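The Little Square Dish Wants Your Money

Somewhere in the past few years, the home-goods business decided that none of us owned enough dishes too small to eat from. You have seen them. They sit by the register in the shop that also sells candles. They are square, or nearly square, in a color that would have been called tan when I was growing up and is now taupe, oat or river stone. The corners turn up. The rim is dark. The card beside them says something about "gathering."

I have been reading the spring catalogs since May, and I counted, because counting is the only defense I have left. Between the Gravora catalog and the one from Fesgate, there were 135 small dishes on offer. Gravora files them under "Table." Fesgate files them under "Moments," a department I had not known a store could have.

My complaint is with the claims. A dish is a fine thing. I own several and use two. But the copy that comes with these squares promises an awful lot for a piece of tableware with hardly any depth. It will hold your olives. It will hold your rings. It will "anchor" an entry table, as though entry tables had been drifting off. One Fesgate listing suggested putting a single piece of fruit in it and leaving the rest of the table bare, and I will admit this one got under my skin.

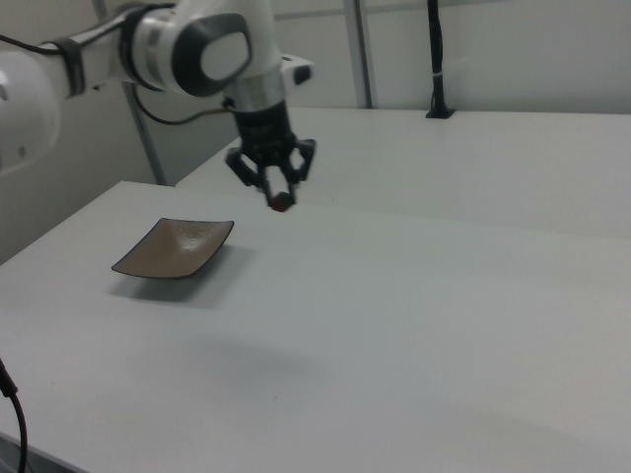 The bare-table look has been creeping up on us for a while. The magazines used to give you a bowl with a dozen lemons in it, and at least at the end of the week you had lemons. Now the whole idea is restraint. One object, one dish, a large pale surface, no salt shaker, no mail. It photographs well. So does a parking lot after snow.

I tried it at home for three days. My table is white and plain enough to qualify. I cleared off the newspapers, the charger, the bowl of keys and the thing I use to open jars, and put down a square dish from Mfinanga, a shop I like in spite of its prices. Into the dish went a plum.

By the first evening I could see every smudge on the table. A white top forgives nothing, and with clutter on it you never notice. With one dish on it, you notice all the time. I wiped it twice before dinner. The dish, meanwhile, kept getting turned. Set it square to the table edge and it looks like a bathroom tile somebody forgot to install. Turn it a little and it looks casual, in a way that you then have to protect from everyone who walks by and straightens it.

On the second day I ate the plum. This left me with a dish and no display, so I put in a different plum, which was bigger and looked wrong. Scale turns out to be the whole trick. The fruit has to be small, closer to a cherry tomato than to anything you would pack for lunch. Too big and you have a snack on a saucer. The catalogs know this. Giver, which supplies decorative odds and ends to shops like these, sells little fake fruits for exactly this purpose, in packs of three, and the listing I found had 836 reviews. I read more of them than I should have. Most were pleased. One wanted to know what the fruits were for.

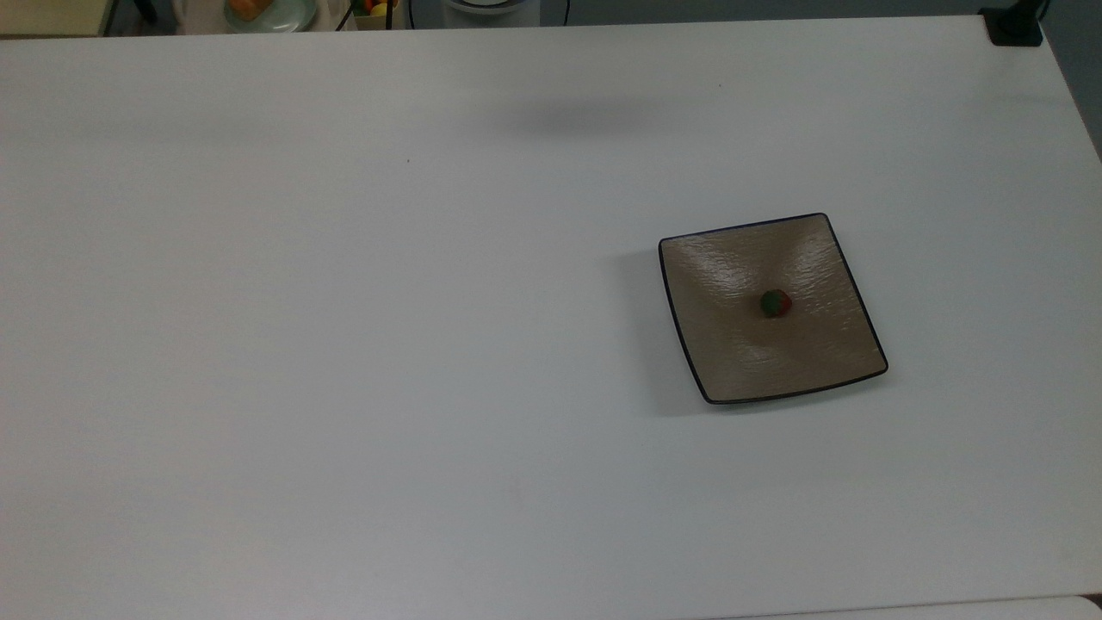 THE GLAZE QUESTION

I will give the squares this much: the glaze is often good. Under an overhead light, a rippled taupe surface does something that a flat white plate does not. It picks up bright streaks on one side and goes dull on the other, and a dark line around the rim keeps the whole thing from melting into the table. A speck of red or green in the middle looks brighter than it has any right to. If you are going to own one dish for no reason, get one with some texture and a rim you can see from across the room.

The upturned corners I am less sure about. The copy calls them "organic." They do give you something to grab, and they keep a round thing from rolling off, provided it was not rolling very hard. They also mean the dishes will not stack with anything you already own. My two now live side by side in a cabinet, taking up the space of a dinner service.

As for the third day, I put the keys back. They went into the square dish, where they fit badly and hung over the rim, and the charger was on the table again by lunch. The Fesgate fall catalog is apparently on its way, and I am told it has trays.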